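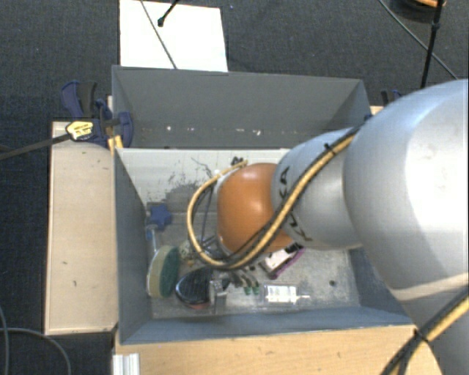 4. Descaling the Soltura water heater

Descale the heater every 800 hours of use, or each May if the water in your area is hard.

Caution: Switch off the power at the breaker and let the tank cool for 45 minutes before you open the drain valve.

1. Close the cold water inlet.
2. Attach a hose to the drain valve and run it to a floor drain.
3. Open the valve and empty the tank. Close it again.
4. Pour in one bottle of Bugti descaler through the top port – do not mix it with vinegar or bleach.
5. Fill the tank to the lower mark and wait 45 minutes.
6. Drain, then rinse twice with clean water.
7. Check the port seal, refill the tank and turn the power back on.

Note: The service light stays on until you hold Reset for five seconds. If it comes back on, see section 6.

Section revised 12/3/24, H. Mughal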